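**Ticket:** left gripper stalls during foam removal, head camera smears on fast moves
**Product:** Tareo two-arm bench kit, on trial from Starnance
**Site:** Jundent, packing bench
**Status:** open, waiting on supplier

**Reported fault**

The kit is being assessed for unpacking and repacking fragile parts. The left gripper closes on a moulded foam block, lifts, and then stops with a force warning. The arm holds position until the warning is cleared by hand. It happens on large blocks only. Small inserts are handled without trouble on the same program.

A second fault may or may not be related. The head camera stream smears when both arms move at the speed set in the supplied program, and the edge finder then loses the block outline.

**Settings at the time**

- Arm speed: 300 mm/s
- Grip force limit: 5 N
- Head camera exposure: automatic
- Bench covering: black sheet, laid over the top without clips
- Program: "unpack large", as supplied, no local edits

**Log**

09:10 — Cold start. Both arms homed without error. Gripper open and close test passed on both sides.

09:25 — First run. Left gripper stalled on lift. Warning cleared, run repeated, same result.

09:40 — Swapped to a small insert. Full cycle completed. Swapped back to the large block and the stall returned.

10:05 — Lowered the approach height on the left side. The gripper now makes contact nearer the bottom edge of the block, but the block turns on the sheet before the grip is firm. The final angle differs from run to run, so the stored pick point is wrong by the time the fingers close. 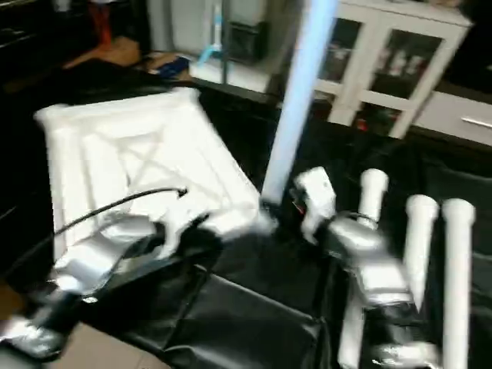

10:20 — Checked whether the cover was adding to the movement. With the sheet pulled tight and taped at the corners, the block turned less. The stall still occurred, though later in the lift. Tape removed afterwards so that the remaining tests matched the original setup.

10:45 — Raised the grip force limit in small steps. The stall cleared, but the fingers left dents in the foam. Not acceptable for packaging that has to be used again. Limit put back to 5 N.

11:15 — Fixed the camera exposure at 1/1000 s. The stream was sharper but too dark for the edge finder under the normal room lights. At 1/2000 s it found no edges at all. Returned to automatic.

11:40 — Halved the arm speed. Outline held for the whole approach. Cycle time is then too long for the trial target.

**Supplier reply (Starnance support)**

Please confirm that the left wrist cable has slack through the full lift. A tight cable can be read as load and will trigger the same warning. Please also send the force trace for one failed and one good cycle. For the camera, we suggest adding light before changing the exposure again.

**Our response**

Cable checked by hand at the lowest and highest points of the lift. Slack at both. We have not checked it during a powered move. Force traces exported and attached to this ticket. The failed trace shows a steady climb, with no sharp peak before the stop.

The wide finger pads made by Achari are listed as an option for this kit. Please state whether they fit the left gripper without a new calibration, and whether a set can be loaned for the rest of the trial. Wider contact may let us stay within the present force limit.

**Still to do**

- [ ] Repeat the large block test with wide pads
- [ ] Film the wrist cable through a powered lift
- [ ] Try a non-slip mat under the block
- [ ] Borrow a bench lamp and retest at 1/1000 s

Trial period ends in September. Purchase decision on hold until the stall is resolved; the camera fault alone would not block it.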